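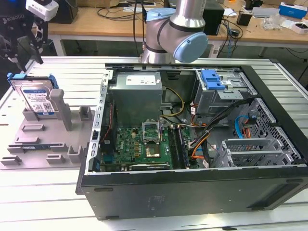 Setting up a PC for the strip-down task

Mundska Robotics Club, build notes for the Rulomura student challenge
Last edited 26/09/2024

The Rulomura task sounds simple when you read it out at a club meeting. Take a desktop computer. Have a robot remove the memory and a hard drive, put them somewhere sensible, then put them back. A bored teenager with a screwdriver can manage it in the length of a song. Our first full attempt took a whole evening and ended with the gripper holding a cable it had no business holding.

Most of that evening was lost before the arm moved. The computer was in a slightly different place each time, the parts had nowhere to go, and the cables did what cables do. This page covers the bench setup we use now. It assumes your arm already moves, your emergency stop already stops it, and somebody has shown you which end is which.

What you need

A desktop tower that owes you nothing. Ours are retired office machines. Looks are irrelevant, and a dead one is fine for most of the work.
A table with slots you can clamp to.
An arm with a two-finger gripper and a camera that travels with it.
A fixture plate for the parts (see step 4).
Spare RAM and at least one spare hard drive, preferably ones that have already died of natural causes.
An antistatic wrist strap for the humans, if you want any of it to work again.
Patience, which the club does not supply.

Step 1: Make the computer harmless

Unplug it. Hold the power button in for a few seconds to drain what's left, then take the power lead away and put it in another room. We mean that. A lead left on the bench will be plugged in by someone being helpful.

Leave the power supply in its bay and leave its own casing shut. There is nothing in there for students or for robots, and the task doesn't ask for it.

If the drive came from somebody's old office, wipe it first or use one that has been wiped. Write WIPED on a bit of tape and stick it to the anti-static bag. We have had the conversation about "I thought you'd done it" and would like to avoid a second one.

Step 2: Lay it down and open it up

Put the tower on its side with the motherboard at the bottom and the open side facing the ceiling. Take the side panel off and store it flat, well outside the arm's reach. Under the bench is traditional, as is kicking it.

Working from above means the memory pulls straight up and gravity is more or less on your side. We tried it with the tower standing for a fortnight. The arm had to reach in sideways, the wrist ran out of rotation, and the tower crept backwards every time the fingers pushed. Lying down, it has a lot more contact with the table and a lot less ambition.

Look at which way round the case is facing before you clamp it. Put the rear of the case on the left, with the drive bays on the right. All our saved positions assume this. You are free to do it the other way and teach every one of them again.

Step 3: Fix its position

Bolt two stops into the table slots, one against the long edge of the case and one against the short edge. Push the tower firmly into the corner they make. Add a clamp if the case is a light one.

Check the result by lifting the tower out, putting it back and running the "touch the corner" routine. The finger should arrive at the same spot on the metalwork each time. If it arrives somewhere new, a stop is loose, or you have put the case on top of a cable. It is generally the cable.

Step 4: Give the parts somewhere to live

A robot that has pulled out a stick of RAM is a robot holding a stick of RAM. It needs a place to put it, and "on the table" turned out to be a poor answer. Thin flat things lying on a flat table are miserable to pick up again.

We printed a grey plate with raised slots and posts and fixed it to the left of the computer. The hard drive stands upright in a slot at the back, with its blue caddy on top where the fingers can get at it. A RAM stick goes in one of the lower slots. The plate has been through a great many versions, and the drawer of rejected ones is now heavier than the robot's gripper.

Some things we learned about slots, mostly by ruining parts:

Make the slot wider than the part and chamfer the top edges generously. The chamfer does the last bit of aiming for you.
Don't make it so wide that the part leans. A leaning drive looks fine to a person and looks like a completely new problem to the camera.
Leave room for the fingers as well as the part. Version one held the RAM beautifully and could not be approached from any direction.
Print it in a dull colour. Shiny filament gave us reflections, and the software fell in love with one of them.

Step 5: Deal with the cables

Older office machines are full of looping wires: power leads from the supply to the board, ribbons and bundles going across the middle, data cables dangling near the drive bays. The arm sees all of this as decoration right up to the moment it hooks one.

For your first sessions, tie everything back. Use soft ties or a twist of wire, keep the space above the memory clear, and keep the route to the drive cage clear too. Snip nothing; you'll want the cables later.

Once the basic moves are dependable, let the cables go again, one bundle at a time. The challenge machines at Rulomura arrive with loose wiring, exactly as a tired technician left them. A robot that has only ever trained on a tidy computer gets quite a shock. So did we, last year.

Step 6: Teach the approach points

Our control script is called Işık. It keeps a list of named positions and complains if you try to skip one. Teach these in order:

1. Home, with the gripper well clear of the case and the camera able to see into it.
2. Above memory, directly over the RAM slots and high enough to miss everything.
3. At memory, fingers open either side of the stick.
4. Above plate.
5. At RAM slot on the plate.
6. Above drive and at drive, the same way.

Always go back up to the "above" position before moving sideways. The short diagonal between two low points looks efficient on screen. It passes through the power supply.

Set speed to 20 per cent of maximum while teaching, and go no higher than 40 per cent for anything inside the case. The arm can go a good deal faster. So can the club's insurance premium.

Step 7: The memory pull

Open the retaining clips by hand to begin with. Yes, the full task wants the robot to do it. Do it by hand anyway until the pull itself is boring.

Bring the fingers down at each side of the stick, close them gently and lift straight up. The force limit matters more than the speed. Too low and the fingers slide off with a small sad squeak. Too high and you are lifting the computer. If the case starts to rise with the stick, stop, go back and check the clips.

Going back in is harder. The notch in the edge of the stick has to match the key in the slot, so the stick must be the right way round, and the robot will cheerfully press on a backwards stick for as long as you let it. Mark one end with a dot of paint pen and have the camera look for the dot before every insertion.

Step 8: The drive

Use a drive in a caddy. Bare drives are smooth, heavy for their size and keen to rotate in the fingers. The caddy gives you something to hold.

Take it out of the fixture slot and put it back many times before you let it near the drive cage. When you do move on to the cage, disconnect the data and power cables yourself. Robotic unplugging is on our list for October, in pencil.

Leave the processor alone

Every new member asks about the processor. The retention bracket hinges up nicely, the chip looks like treasure, and it would make a lovely video. On many machines the pins under it are as fine as hairs and bend if you breathe on them with intent. We do open the bracket on a scrap board for practice with the camera. That board is never expected to compute again, and the Rulomura rules award no points for it in any case.

Logging your runs

Write down every attempt, including the ones that fail in the first second. Işık saves the joint positions by itself, but it has no opinion on why a thing went wrong, so add a line in the notebook. "Missed" is not enough. "Missed, stick leaning left on plate" can be fixed.

The club logged 2,755 attempts last season. The longest run without a failure was 177, and it ended when someone leaned on the table to congratulate it.

Common troubles

The camera can't find the RAM. Check the lamp first. If somebody has moved the lamp, move it back and look around at their faces.

The gripper closes on nothing. Your case has shifted off its stops. Repeat step 3.

The drive goes into the plate but won't come out. The slot is too tight, or there is a stray thread of filament in it. Clean it with a file, not with the robot.

The arm stops halfway with a protective stop. It has touched something. Look before you clear the message. Our older arm, Pereo, was cleared and restarted four times in a row against the same drive cage, and the dent is still there for anyone who wants to be shown it.

Packing up

Send the arm home, power it down, and put the loose parts in their bags. Leave the stops bolted to the table. The bench behind is for machines waiting their turn and for cables nobody has claimed; if you add to the pile, put a label on it. Then find the power lead in the other room and leave it there.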